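Home | Trips | Packing | Kitchen | Contact

Leaving the kitchen alone for two weeks

Every January I go away, and every January the kitchen takes it personally. These are the tips I now follow before locking the door, most of them learned by coming home to a smell.

Start eating down the fridge five days ahead. Dinner will get strange. Pickles and half a leek count as dinner.

Apples keep well in the cold, so they can stay. Put them high up and well away from anything leafy, which they will turn yellow out of spite. Bananas can't stay. Eat them or give them to the neighbors.

Set the fridge at 40 degrees or a touch under and leave it there. One year in Narkbridge I switched mine off to save money and propped nothing open. I saved very little money and bought a new door seal. 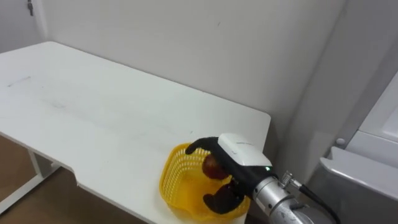
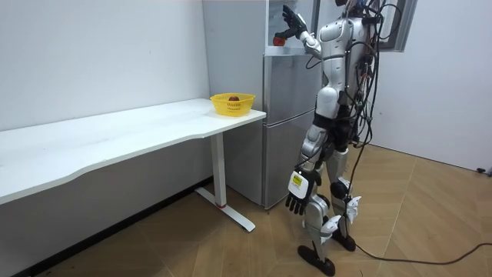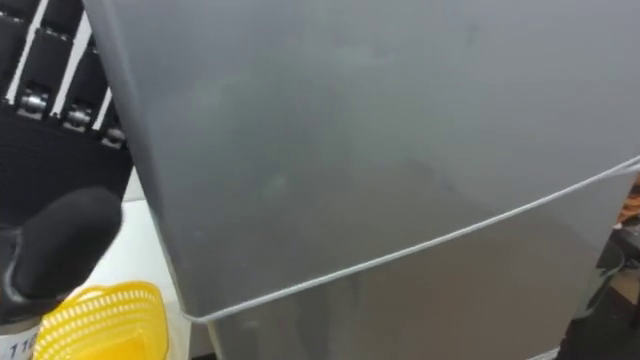

Apple over the yellow basket (first picture), apple up by the fridge (second), gray bin close up (third).

Empty the trash last, with your coat on. If you do it first, you will peel an orange ten minutes later.

Run the dishwasher, then leave its door open a crack. Pour a cup of water down any drain you rarely use, or the trap dries out and the sewer sends its regards.

Freeze a mug of water with a coin on top. If the coin is at the bottom when you return, the power was out long enough to thaw it, and the fish fingers have to go.

Leave one easy meal in the cupboard for the night you get back. Mine is pasta and a jar of something red.

Mojtaba Najafi
13 comments | 268 shares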